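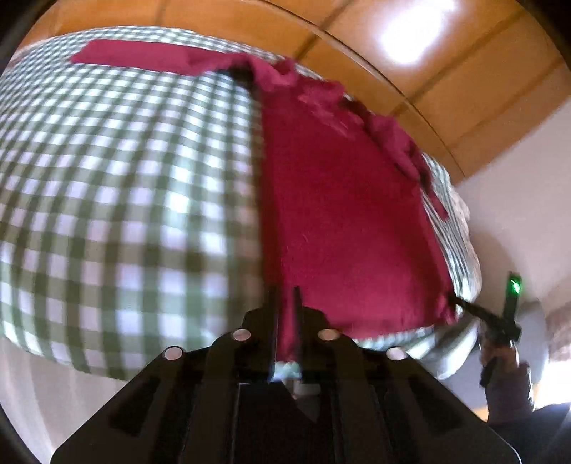

The red blanket on the green check, before I got it straight.

August, a little after nine in the morning

Slept badly and got up late. Did the bed before coffee for once, because I knew if I sat down first it would stay the way it was until night. I put the check cover on yesterday, the green and white one, and the red blanket goes over it. The two don't match and I have stopped minding. Yetunde says it looks like a picnic somebody left out. She has said it before and she will say it again when she comes on her visit.

The blanket takes longer than the duvet. The duvet you pick up by two corners and shake and it lands more or less where you want it. The blanket catches on itself. Along the top it lay flat enough, then it bunched up in the middle, and the side was all crumpled. I pulled one corner out and the rest came with it, so I had to go around and pull the other side back. Three trips around the bed. My way now is to get the top edge right first, then walk down one side, then the other, and leave the foot for last. If I start at the foot I always end up with too much at one end.

I thought about folding it in thirds and laying it across the end like they do in hotels. Tried it. It slid off as soon as I sat down to put my socks on. So it's spread out again, flat, with the fold at the pillow end.

The duvet cover is from Cikau, bought in the spring when the blue one tore at the buttons. I paid more than I meant to. It has held its color through the wash so far, though the white squares are going a little gray and I should stop putting it in with the towels. The cover says a 200 thread count, and I couldn't tell you if that is good. It feels fine. It dries fast on the line.

The blanket is older. Mother had it on the couch at Ogundipe Street and it came to me with the lamp and the box of pans. It's soft still, a bit fuzzy. It sheds in the dryer, so I wash it by itself on cold and hang it over two chairs. Last time it took a day and a half to dry and the whole room smelled of damp wool, or whatever it is made of. The label wore off years ago.

Coffee, toast, the end of the apricot jam. Need jam.

Around eleven I started on the rest of the bedroom. Wiped down the wood with the yellow cloth and a little of the Prinon oil soap. In the morning the sun comes in and hits it and every fingerprint shows. By afternoon you would think it was clean. I did it while I could still see the marks. Moved the bed out a few inches to sweep behind it and found a pen, a sock, and the receipt for the fan, which I had been hunting for since June. The fan was 100 dollars and still under warranty, so that was worth the sweeping. It has been clicking on the low setting. I put the receipt in the kitchen drawer with the others.

Took the curtain down to shake it out on the back steps. Did not wash it. It went back up with one hook missing and I can't find where the hook went. Must look on the steps tomorrow.

Tobiloba called at noon. He has the use of his cousin's truck for the week and wanted to know if I still had the dresser to move. I do. It's in the garage at Cirby with a tarp over it and it has been there since I took the apartment. He thinks the two of us can get it up the stairs if we take the drawers out. I measured the landing twice after he hung up and I think he is right, though there won't be much room to turn. He wants to come early before it gets hot. I said fine and that I would make eggs.

The storage place sent a letter too, raising the rent on the unit again. It will be 338 for the quarter. With the dresser gone there will be only the boxes and the bicycle in there, and I don't want to keep paying for a bicycle. I will ask Tobiloba if his truck has room for a second trip. If not I will sell the bicycle from where it stands.

Lunch was the rest of the rice with an egg on it. Read for a while on top of the bed, which meant I had to straighten the blanket all over again. The corner on the window side is the one that goes. I weighted it down with a book while I got the other side even, and that worked well enough that I may leave a book there.

Afternoon: paid the electric, wrote to the dentist, cleaned out the bottom of the refrigerator. Threw away half a cabbage. Walked to the store at four for jam, eggs, bread, and a packet of curtain hooks. They only sell the hooks in the large packet, so now I have far more than I will ever use. Went home the long way past the school, where they are painting the fence.

Yetunde wrote back about the visit. She can stay two nights. She will have the bed and I will take the couch, and I told her so and she argued. I will have to change the sheets before then, and I want the second blanket from the closet out to air because the room gets cool toward morning even now. That is the brown one. It is scratchy, but she can put it over the red one and it won't touch her. She asked if the red one was still going. I said it was on the bed right now.

Soup for supper. Too much pepper. Still warm at eight so I had the window open until the bugs started coming in.

For tomorrow: look for the hook, call about the fan, clear a space against the wall for the dresser and measure it again. Ask about rope.

Lights out by ten. I folded the blanket back to the foot and it is already halfway onto the floor.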